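The budget meeting was set for four in the afternoon, and by breakfast I had rewritten the list again. I couldn't help it. I love a list of things to buy. I love the column for the price and the column for the delivery time and, best of all, the column where you write down why on earth you want it.

Gretmont was a small firm then. We did laundry for the guest houses along the coast, and we had come to the idea of a folding machine the way other people come to the idea of a dog: first as a joke, then as something we kept bringing up at lunch. Cilar would build us a two-armed one if we could show it how folding was done. That meant somebody had to do a great deal of folding with a gripper in each hand, in proper bedrooms, with proper clothes, and somebody had to buy the grippers.

I was the one who had to buy the grippers. I was thrilled.

There were two quotes. Ishida wanted more money and would deliver in 8 weeks. Flerach wanted less and would deliver in 9, and would lend us a set first, to try out in a real home. I had gone for the loan at once -- who turns down a loan? -- and the first pictures came through while I was still buttering toast. I put the plate down on the price list and looked at them one after another.

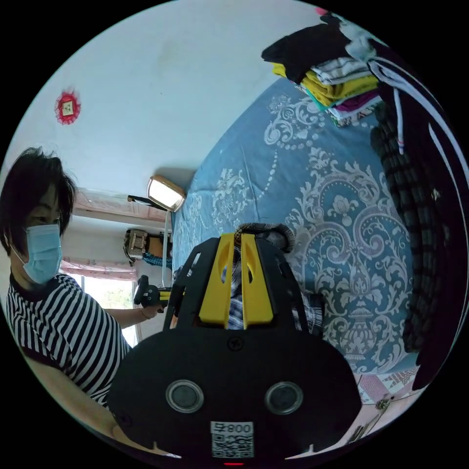
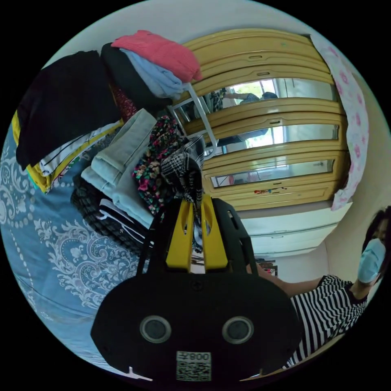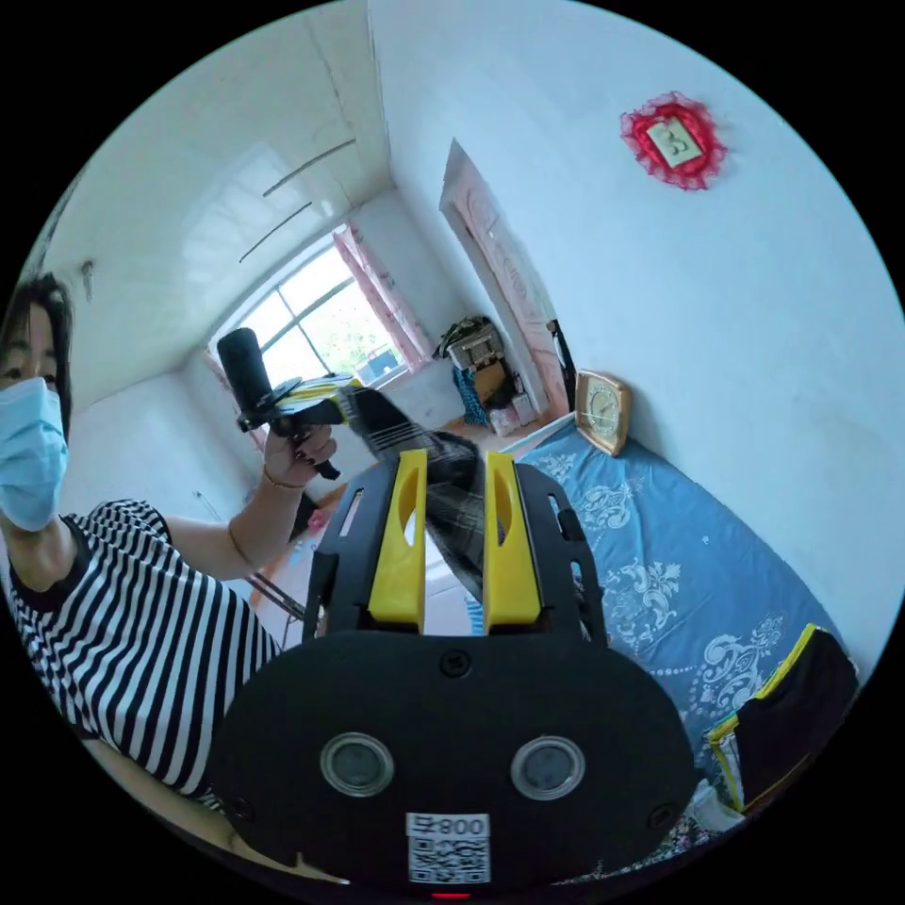

Black and white checks, and a grip at each end:

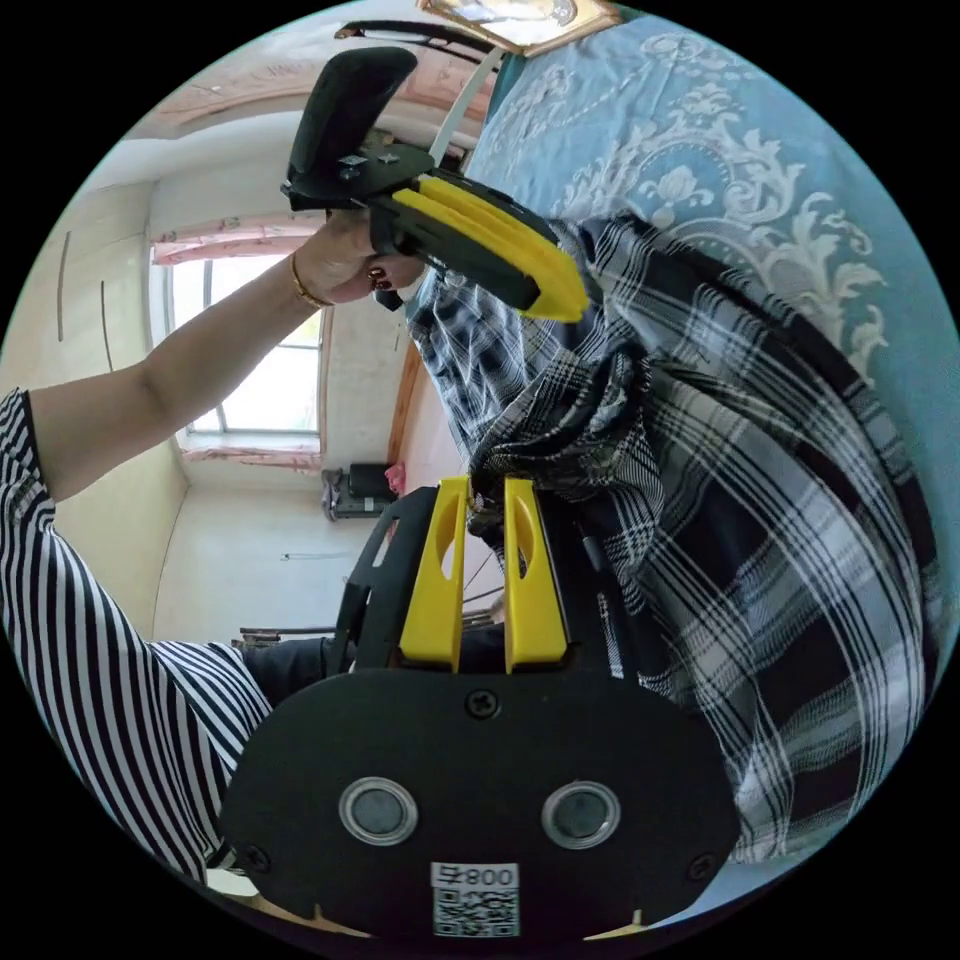
I must have sat there for half an hour. The toast went cold and I ate it anyway, standing up, with a pencil in my other hand.

You see, I had planned for towels. My whole budget was towels! Flat white squares, bought by the bale, folded on a long steel table under good lights. I had a line for the table. I had a line for the lights. And all at once I wanted shirts, and jeans, and soft awkward things with sleeves, and I wanted them done on beds, with the bedspread rucking up underneath and daylight coming in from the side. Guest houses don't send us flat white squares. They send us whatever the guests have been wearing, in a sack, with the arms knotted together.

So I crossed out the table. It came to 1,243 pounds with the legs, and I drew the line through it so hard that the paper tore. I crossed out the lights as well. Then I had a lovely gap in the middle of the page, and I set about filling it.

Spare fingers, first. Flerach sold them in pairs and I had asked for none, on the grounds that fingers looked sturdy. They'd be rubbing on zips and buttons all day. Spare fingers, then, two pairs for every gripper. After that, hours: people to fold, paid properly, with a break for tea. I had been mean with the hours. I'd put them at the bottom, under cables, as if the folding would see to itself once the boxes were open.

And clothes! I had forgotten to budget for clothes. I wrote "clothes, second-hand, all sizes" and felt my heart lift. I added "some with buttons missing". I added "dressing gown?" and underlined it, because a dressing gown is a dreadful thing to fold, with that belt always sliding off on its own adventures, and I very much wanted to see it done.

By noon the list had turned a corner and gone up the margin. I copied it out clean. The total was still over what we had, though by less than before, and I found I didn't mind the extra week in Flerach's quote. A week was nothing. We'd been folding by hand for years.

There was one more thing to settle, which was storage. Nine weeks on, a van would pull up with crates in it, and the only dry place we had was the little room behind the boiler where the ironing boards lived. I went down and measured it with the tape from my sewing tin. It would do if the shelves came out. I wrote "shelves out, hooks in" on the back of my hand, having left the list upstairs, and then I stood for a while between the ironing boards, working out where the chargers would go.

At ten to four I washed my face, left my hand alone so the hooks wouldn't come off, and carried the clean copy down the corridor. The kettle was already on. Somebody had pinned the old list to the wall with the steel table still in it, and I took it down and put up the new one, and sharpened my pencil over the bin.

"Right," I said, when they had all found a chair. "Who here owns a dressing gown?"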